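21. Juni 2025, Werkstattbuch Trurmont

Heute endlich wieder an der Wäsche gesessen, nachdem uns die Sache mit dem Geschirr so lange aufgehalten hat. Die Frage bleibt dieselbe wie im Oktober: Kann eine Maschine einen Korb ausräumen, ohne dass jemand danebensteht und nachhilft? Ich bin inzwischen etwas milder gestimmt als damals, aber ein Ja traue ich mich noch nicht hinzuschreiben.

Bisher haben wir 300 Durchgänge mit der Hand geführt aufgenommen, davon taugen nach dem Durchsehen 84 Prozent fürs Training. Glatte Handtücher gehen recht ordentlich, bei allem Dicken und Bauschigen wird es mühsam, und ich ertappe mich dabei, dass ich mit dem Griff viel zu lange herumsuche.
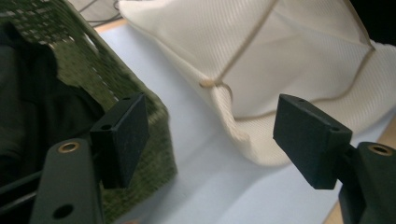 Greifer offen vor dem hellen Stoffteil mit Paspel, links der grüne Korb.

An der Paspel lässt es sich schön fassen, finde ich, viel besser als mitten in der Fläche (das bitte in die Anleitung für Londum übernehmen!). Das Modell Clolleo kam gestern bei Kissenbezügen auf 17 saubere Griffe von ungefähr 78 Versuchen. Für den Haushalt reicht das natürlich hinten und vorne nicht, gefreut habe ich mich trotzdem.

Offen: Backen abwischen, dunkle Stoffe extra aufnehmen, Öffnungsweite mit den Murakami-Werten vergleichen.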